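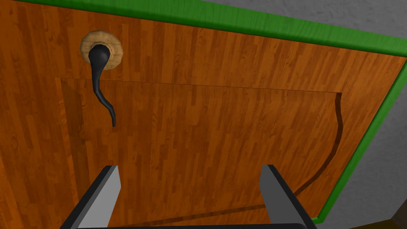

When our group first sat down in the library at Skesidham to talk about what a virtual field trip should feel like for a fourth grader, we spent most of the afternoon on museums and volcanoes, and hardly any of it on how a child gets from one room to the next. That turned out to be the part we cared about most. A black lever handle on a round, pale wooden plate, set against warm striped wood, is the sort of thing a nine-year-old wants to reach for right away, and we decided early on that every room in our project, which we named Cavwood, would begin with something to reach for.

Our teacher, Morfudd Powell, was very patient with us while we argued over the rest. She lent us her own lesson plans on river towns, and we built the first four rooms around those: a mill, a ferry landing, a market and a schoolhouse. We used Fliltarent for the room building and Csonka for the recorded voices (we did all the voices ourselves, and I apologize to anyone who has to hear my ferryman).

In May we tried Cavwood with a class of 30 children, working in pairs, for 20 minutes a pair. We had written 3000 words of narration, which came down to 2952 after Morfudd Powell went through it with her green pen, and it was still far too much. The children wanted to poke at things and talk to each other — they did not want to stand and listen to me explain flour. The market room went best. It had the least narration and the most to pick up, and several pairs asked to go back to it when their time ran out.

If we had another term, we would cut the talking in half, add captions for children who read better than they listen, and give teachers a simple page where they could swap in their own questions. We would also like to write a short guide for the classroom, with things to do before and after the visit — drawing a map of the town was a favorite with our group, and it only needs paper and pencils.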